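Home | Notebook | Phones | Import log | Search this notebook... Go

Monday, May – battery bench

Hindeck handset, second unit. The 45-minute charge claim holds if you stop looking at 7 percent short of full.
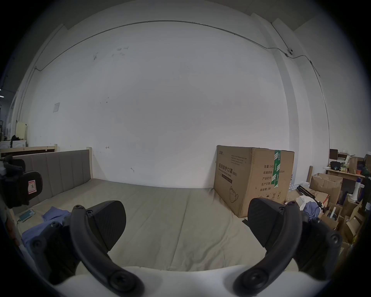 Standby drain is still the mystery. Left overnight on Mavromatis firmware, it lost more than it does playing video – impressive, in its way. Next run goes on a bed, on bare mattress like the beige one with the creases, to see if soft surfaces upset the heat sensor.

Speaker test 2 repeated. Still sounds like 1916.

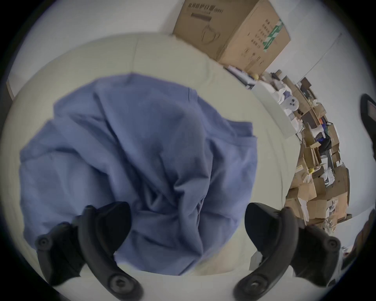
Blue cloth, bunched up on white upholstery.

Paltadwood bench notes | Contact | Back to top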